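Morenike Haruna
@morenikeharuna
February 16, 2022

I would like to talk about the time I ordered crayfish for dinner and received crayfish for ages three and up.

Background: Ottar Bakke is leaving us in June to go home, and at lunch he mentioned crayfish parties. Paper lanterns, bibs, singing, everybody very serious about dill. I said we should have one. I say things like this at lunch.

Yuxi Ding said June was too far off and we should do a practice round. Yuxi does not own a pot big enough for a practice round. Neither do I. The pot was left for later.

So I went on Halia, where I buy light bulbs and one time a rug, and typed in "crayfish." First mistake. The second was sorting by price.

The listing said "CRAYFISH REALISTIC RED FULL LONG CLAW." I read "realistic" as modesty.

It had 3,000 reviews. I read two. One said "very red." The other said "arrived quickly, my son is happy," and I pictured a small boy with excellent taste in seafood.

I'd also like to point out that the shipping options did not include anything cold. I noticed this. I thought, wow, free shipping.

They came in a padded envelope through the mail slot. You have a feeling, when your dinner comes through the mail slot.

Told the group chat. By the time I'd found the scissors there were 19 replies, and 18 of those were Ottar, one word at a time.

Zixuan Wei wanted to know if they float. I have no idea why that was the first question. I also wanted to know.

(They float. Belly up, which is not a great look for a dinner guest.)

Now, a sensible person returns them. The Halia return form asks you to pick a reason from a menu. "Item not as described" isn't fair, they are exactly as described. "Changed my mind" isn't true either, I'd still like crayfish. I sat there with the menu open for a while and then closed the laptop.

Jianguo Qian's position was that we had a theme, and the theme was already paid for. Jianguo once hosted a whole luau because he found a coconut, so weigh that how you like.

Decision: the practice party goes ahead. Toy crayfish in the middle of the table, real food all around them. Ottar says this is close to how his aunt does it but would not explain.

The real food turned out to be a longer conversation than the fake food. Yuxi: bread. Zixuan: a different bread. Ottar: cheese, a named cheese, which the store by us has never heard of. Me: something red, so the crayfish don't look lonely.

That's how tomatoes got in. I stood in the produce aisle comparing reds like I was picking a couch. The big ones were too orange. The vine ones wanted 2 dollars more for the vine. Cherry tomatoes it was.

A woman next to me asked if I was making a salad. I said no, I was matching some crayfish. She took her cucumber and left.

Table talk. I have exactly one decent table, the light wood one with white legs, and it has never hosted anything more formal than taxes. The mat in the middle is dark gray. I'd been meaning to buy a tablecloth, but red on dark gray turns out fine and costs nothing.

Yuxi wanted candles. I have a desk lamp. It bends. You can make it look down at your food with real concern.

Did a trial layout tonight so I'd know what I was dealing with. Crayfish on the mat, tomatoes right behind them, bowl off to the left, bag still standing there because I had not decided where bags go at a party.
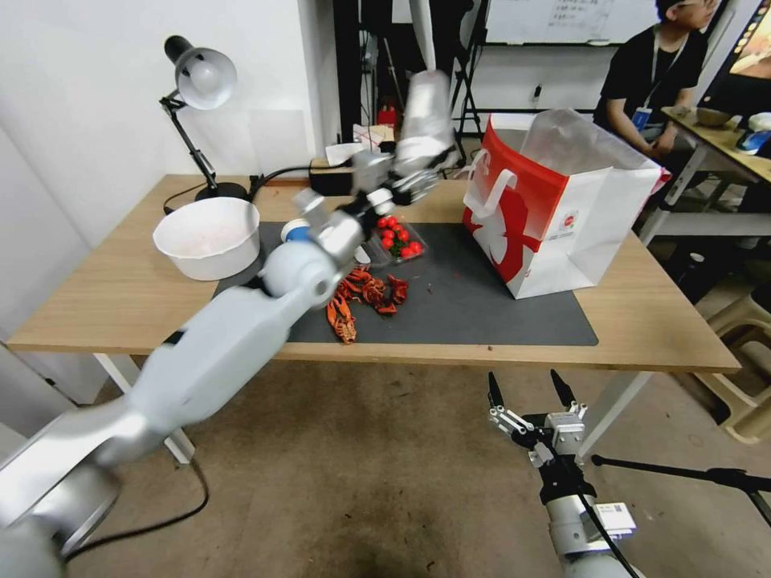
Anyway, my main worry is the bowl. At a real crayfish dinner there's a bowl for shells, and these don't come with shells you can take off. So the bowl has no job. I suggested bread. Both bread factions said a bowl was wrong for their bread, the first thing they've agreed on all week.

Currently the bowl is for phones. Everyone puts their phone in and then we can't look up the words to the songs. Ottar says good, he'll teach them to us. I've heard Ottar sing in the parking lot and I'm keeping my phone.

Second worry: the tomatoes. The plan was to leave them in the plastic tray until the day so they'd stay nice. The plan did not allow for me walking past them all evening. I'm thinking of buying another tray and not telling the group.

They are also, I have to say, losing a beauty contest to the toys. I put real money into real produce, and the thing your eye goes to is a crayfish from the mail slot.

Zixuan has asked that the crayfish be given names. Request denied. If we name them, Jianguo will want place cards.

Update: Jianguo has sent place cards.

They're for the crayfish. The biggest one is "Furkley." There was no vote.

Fine. Furkley sits at the front. He has the claws for it.

People are asking where I got them so I went back for the link, and the listing has changed. It now says "CRAYFISH REALISTIC TOY RED FULL LONG CLAW." I'm choosing to believe I did that.

The same seller also has shrimp, an octopus, and something called "MIXED OCEAN, 150 PIECE." I've been told in writing, by everyone in the chat, not to buy the mixed ocean.

Things still open: lanterns (Yuxi is making them out of printer paper, pray for us), dill (I bought it, it's in the fridge, we have nothing to put it on), the named cheese (Ottar is driving to find it and has stopped answering messages).

Also bibs. Ottar insists on bibs. I pointed out that there is nothing on this menu that splashes. He said have I ever bitten a cherry tomato in front of my boss. I've ordered bibs.

From a different website.

To the person who replied that you can get live crayfish shipped overnight: thank you, I know that now. I looked at the pictures. They were moving. I think I'll need until June to get ready for that.

Yuxi just asked if anyone has sorted out the pot. No. We're going to need it in June, so if you live near me and own something enormous with a lid, my messages are open. I can pay in tomatoes if you come soon.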